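The Arm Said It Was Done
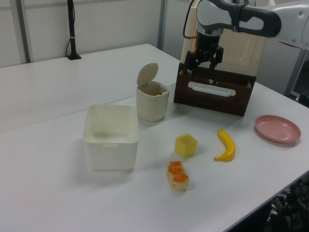
I-hsuan Hsiao thinks I am being unfair, and told me so before I had typed a word: the arm stopped, nothing broke, so where is the failure? My answer is that it stopped and reported success.

The job at our Ladesbridge bench is tidying. Banana, yellow cube, a thing I have always taken for sushi, and a wooden box with a handle. In April 2024 the arm was told to open the box. It closed its two fingers on air, pulled back with great dignity, and logged a completed task. It did this 564 times over a long weekend. The Monday summary was the most cheerful document I have read at work.

The cause was dull. Someone had swapped the finger pads, the new ones were 2 mm thinner, and the grip check still used the old numbers. Closed on nothing looked like closed on handle. Changing a single setting fixed it, and by June the whole business had shrunk to a line in the Fusholm release notes, under "minor."

I don't think it was minor. We spend a fortune teaching machines to stop when they hit something, and we should. Missing something gets a shrug. But the software that believed it was holding a handle will believe it is holding a glass jar, or somebody's pills — and it will let the next step go ahead on that basis.

So I want a second check, from something other than the fingers. Hsiao says it would add two seconds per grasp. I have two seconds.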